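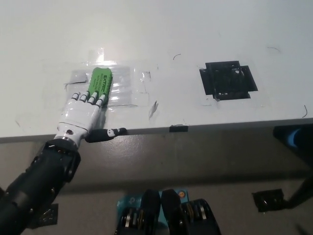 Pascal Pruvost 在我上一篇文章下面留言，问我为什么要花整整一个月录一个擦桌子的动作，他觉得这样的数据用仿真生成就够了，十分钟可以得到几千条。我想了几天，决定写一篇长一点的回答。我的中文还在学习，如果有的句子读起来奇怪，请原谅。

先说仿真。我们试过。在仿真里，橡皮是一个硬的方块，桌面是一个平的面，手指压下去，力的数值很漂亮。可是真的橡皮有一点软，压得重的时候它会粘住桌面，压得轻的时候手指会从上面滑过去。桌上贴着透明的胶膜，膜里面有小气泡，也有皱的地方，橡皮走到膜的边上，阻力马上就不一样。这些东西我不知道怎么写进仿真里。也许有人知道，我愿意学习。

所以二月我们开始用遥操作录示范。操作的人戴手套，机器手跟着他动。我们把这个任务叫做 Tenari，名字没有什么意思，是同事的电脑自动起的。一条示范是这样的：手从旁边过来，四个手指放到橡皮上，把它压平，然后沿着一个方向推，最后松开。听起来简单，我第一天录的时候，大部分都不能用。

到现在我们一共录了213条，检查以后留下73条。Pascal 可能会说，这个比例太低了。我同意。但是我想说明一下去掉的是哪些。

最多的一种是大拇指的问题。操作的人注意力都在四个手指上，忘记了大拇指，它有时候伸到一边，有时候收在下面。人看录像觉得没有关系，橡皮也动了，任务也完成了。可是学习系统不知道大拇指不重要，它会认真地学。我们第一次训练出来的模型，擦之前总是先把大拇指动三次，我看了很久才明白，这是我自己的习惯，我在等录制开始的时候会这样动。

第二种是犹豫。手停在橡皮上面，操作的人在想从哪里下去。一两秒的停顿，在数据里就是很多帧“什么都不做”。模型学会了以后，会停在那里不下去。现在我们的规定是，没有想好就不要按开始。

第三种是我的责任。有9条录像，相机的时间和手的关节数据没有对齐，因为我换了一根线以后忘记重新校准。这9条动作都很好，我很舍不得，最后还是删掉了。

还有一个我没有解决的问题：桌面要不要每次都清理干净。Cai 认为应该清理，这样变量少，容易比较。我认为不应该清理得太干净，真正的桌子上会有头发，有灰色的印子，有撕剩下的一小段胶带，系统应该早一点看见这些。我们现在的做法是不特别去管它，只有当东西跑到橡皮下面的时候才拿走。桌上黑色的方形标记是用胶带贴的，已经有一点磨损，我打算下个月重新贴，贴之前先把旧的位置量好，不然前后的数据就不能放在一起用了。

Pascal 还问，为什么不直接用 Rakberg 的公开数据。我下载看过，他们用的是两指夹爪，夹着海绵擦，动作很整齐。但是两个指头和一只手差别太大，我不知道怎么把夹的动作变成压的动作。预训练的时候也许有帮助，这个实验我排在后面，等 Grullemetti 那台机器空出来再做。

下一步是换角度。现在橡皮开始的时候几乎都是斜着放，方向也差不多，这是我右手放东西的习惯。我写了一个小程序，每次随机给出一个角度，操作的人照着放。昨天下午试了几条，比较慢，放橡皮的时间比录的时间还长。

如果有读者做过类似的采集，特别是用多指手的，请在下面告诉我你们一条示范大概录多长。我们的一条里，前面伸手的部分占得太多，我在考虑把它剪短，但是还没有决定从哪里剪。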